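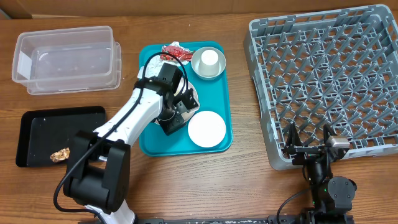
According to Torbjørn Wallin, you should never buy beads on the first round through a fair. You walk, you look, you touch if it is allowed, and you keep your money in the pocket. I did not listen to him, and by the second table I had already paid for a bag of matte green glass beads from Cindov.

The winter craft fair in Allby is held in the old school, in the gym and the two classrooms next to it. I took the early train from Brosden and arrived when many sellers were still unpacking. It was December 2021, so we wore masks and there was one door for going in and another for going out. In July the same fair was outside and much bigger, but I liked this one better. People had time to talk.

Most tables in the gym had jewelry, knitted hats and candles. The fuse beads were in the smaller classroom. One seller had a winter village made completely from them, with 280 small windows in yellow. She irons every piece through baking paper, on low heat, and then puts a heavy book on it until it is cool. I always take the book away too early, and my snowflakes bend.
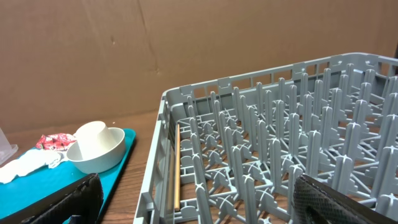
Solange Tavares told us during her short workshop that the ironing is where most people lose their patience, and that a beginner should melt only one side. Then the holes stay open on the front and the picture still looks like beads. We each made a star and she corrected us kindly. The workshop was 30 minutes, which was too short for me, and I finished the last corner on the train.

I also looked at the pegboards from Caruso. They are clear, so you can put a printed pattern under them, and they join at the sides. I bought 2 of the square ones. A round one would be nice for coasters, but they were sold out before lunch.

The coffee was strong and the cinnamon buns were still warm. My train home left from platform one, and the green beads are now in a jam jar on my desk.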